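Stostach PDF Lock: a review after three weeks of office use

Reviewed by Vlasta Vondráček
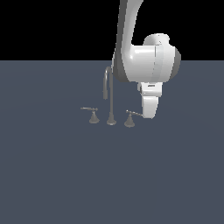 What it is for

Stostach is a small desktop program that puts passwords on PDF and Word files. You can set one password to open a document and a second one to stop printing, copying or editing. I wanted it for quotes and contracts, which until now went out by email with no protection at all.

Setting up

The installer took a couple of minutes and didn't ask for an account. On first start you are offered a short tour, which can be skipped. The default folder for locked copies is the same as the originals, and I would change that straight away. With both versions side by side I sent a client the unlocked one in the first week.

Everyday use

Drag a file into the window, type the password twice and press Lock. The original is left alone and a new copy appears with "-locked" at the end of its name. An ordinary ten-page letter is done before you notice.

Batch mode is the main reason to pay for it. I ran 130 invoices through in one go and they all opened properly afterwards with the right password. A folder of roughly 1,000 old scans was less happy. The program stopped part of the way through on a damaged file and didn't say which one. I had to split the folder and try again.

The free version handles 10 files at a time. The paid one has no limit that I could find.

Passwords

There is a generator, and it is decent. You choose the length and whether to include symbols. It won't store anything, so keep the passwords in a manager or you will lose the locked copy for good. There's no recovery option, and the help file says so plainly.

The editing restrictions are weaker than the opening password. One older PDF reader on our spare laptop ignored the printing block. If the contents matter, set the opening password too.

Compared with the others

I used Jandau before this. It looks nicer but puts its name at the foot of each page unless you pay. Evau does much the same job in a browser, which means uploading the file, and I didn't want that for contracts.

Good: quick, works offline, leaves originals untouched
Bad: vague error messages, poor default folder

Four out of five. I've bought the licence for the office machine and left the free version on the laptop.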